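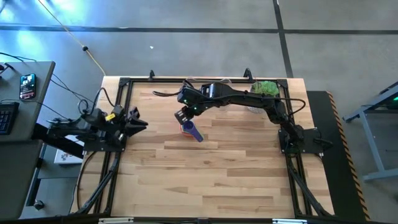 Mar 28, 2019

**Learning from demonstrations with two arms: notes for week 9**
Bevan Bolger

Welcome back, everyone. Last time we ended halfway through behavior cloning, with the chalkboard full and everybody hungry, so I'm going to pick up where we stopped and then spend most of these notes on one result from our own lab in the Brunton building. It's called Zarnora, and the question behind it is a small one that I've grown very fond of: when a robot with two arms learns a task by copying people, which cameras does it really lean on, and what happens when we take one away?

Please read these before you come to the lab hour. You don't need to follow every symbol, but I would love it if you arrived with an opinion about the ablation at the end (any opinion, even a grumpy one!).

## Where we were

Recall the setup. A person drives the arms through a task while we record, at each time step, an observation *o* and an action *a*. The observation is a bundle: the joint angles of both arms, how far open each gripper is, and the camera views. The action is the next set of joint targets. Behavior cloning fits a policy π(o) so that its output is close to the recorded *a*, and the plainest version of the loss is the squared error averaged over all the recorded steps:

 L = mean over t of || π(o_t) − a_t ||²

So far this is ordinary regression, and you could have written the code in your first year. The trouble starts when we let the policy drive. A small error puts the gripper somewhere the person never put it, the next prediction is a little worse for being made in a strange place, and the errors pile up. We worked through the bound on the board last time. If your notes are missing the step where the horizon gets squared, borrow a neighbor's, since I'll use it again below.

## The task

The Zarnora task is tidying plastic measuring cups: pick up a cup, stand it the right way up if it has tipped over, and set it down inside a larger one. I like this task for teaching because it's easy to say and hard to do. The handles stick out and catch on things. A cup lying on its side needs a completely different grasp from one standing up, and the fingers hide part of the cup just when you'd most like to see it.

Our two-arm cell is named Samine, and demonstrations are logged with a tool called Fisari, which you'll be using in the lab hour. We collected 59 demonstrations in November. The starting layout was changed before every one, and the operators were asked to work at whatever pace felt natural to them, which I would do differently now (more on that in a minute).

A view from the wrist moves when the arm moves, so the same cup can be anywhere in it, and whatever lies past the table comes along too: people standing or sitting nearby, shelving, a glowing monitor. The policy has no built-in notion that the cup matters and a gray t-shirt doesn't. It has to get that from the data, and with 59 demonstrations it doesn't have very much data to get it from.
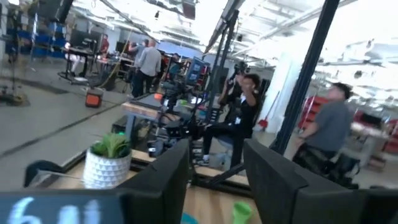 ## What we changed in the method

The policy is a convolutional encoder for each camera, with the features joined to the joint angles and passed through a small recurrent network. There were two changes from the textbook version.

1. **Predict several steps at a time.** The network outputs the next four actions together, and we carry them all out before asking again. Fewer decisions per episode means fewer chances to drift. It also helps with pauses: people stop and think in the middle of a demonstration, and a one-step policy can learn to stop there and never start again. We had plenty of this, on account of the "natural pace" instruction I mentioned.
2. **Camera dropout.** During training we blank out one entire camera view, chosen at random, on a fraction of the batches. The hope is that the policy won't become so attached to one view that a blocked camera ruins the whole episode.

Let me stay with the second one a moment, as it's the part students usually ask about. Regular dropout zeroes out single features, and since neighboring features in an image say nearly the same thing, the network can often fill in what's missing from next door. Blanking a whole camera removes that shortcut. The only remaining information about the cup is whatever another camera can offer, from another angle and often at another scale.

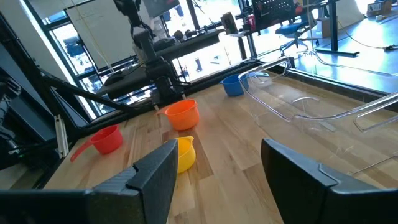

A wrist view is excellent for the last few inches of a reach. It is much less help in deciding which cup to go for, when a finger may be covering part of your best candidate, or in knowing what the other arm is up to. A view from farther off has the opposite strengths. If you imagine doing the task yourself while looking through a paper tube taped to your wrist, you'll have a fair sense of the problem, and I do recommend trying it at home.

## Results

We ran the full policy for 59 trials, to match the number of demonstrations, and counted a trial as a success only if the cups ended up nested and the arms had backed away. It succeeded in 41 of them, a rate of 0.69.

Please don't copy that number down without an interval beside it. With a sample this size, the usual normal approximation gives a standard error of

 sqrt(0.69 × 0.31 / 59) ≈ 0.06

so a 95 percent interval runs from the high fifties to a little over 80 percent. That's wide! Many of the differences people get excited about in this field would fit comfortably inside it, mine included.

The failures were more interesting to me than the rate. Many of them happened at release. The upper cup would be lined up nicely, the fingers would open, and a handle would catch and tip everything over. A cup that goes in at a tilt can sit there looking nearly right, and we argued for an entire afternoon over whether such a trial should count. 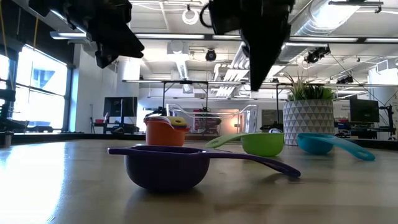 In the end we settled on a rule that the inner cup has to sit level, judged by a person who hadn't watched the trial. I'd encourage you to write down your own rule before you run anything, even for a homework assignment. Once you've seen the trials you'll find that you have favorites.

## The ablation

With the wrist cameras removed, the policy still chose sensible cups and traveled to them smoothly, then closed its fingers a little to one side. With the fixed camera removed, grasps were good once they began, but the arms dithered near the start and sometimes went for the same cup. Camera dropout softened both problems without curing either one.

What I can't tell you is whether the second problem comes from the missing view or from the policy having no memory worth speaking of. Our recurrent network is small, and we never trained a larger one.

## For the lab hour

- Open three of the demonstrations in Fisari and mark each place where the operator pauses. Bring your marks with you.
- Work out how many trials we would have needed to cut the standard error in half.
- Read the section on dataset aggregation in the course reader, and sketch how you would collect corrections on Samine when a single operator has both arms to look after.

If you get stuck on the second one, come by my office before class. The door sticks, so give it a good push.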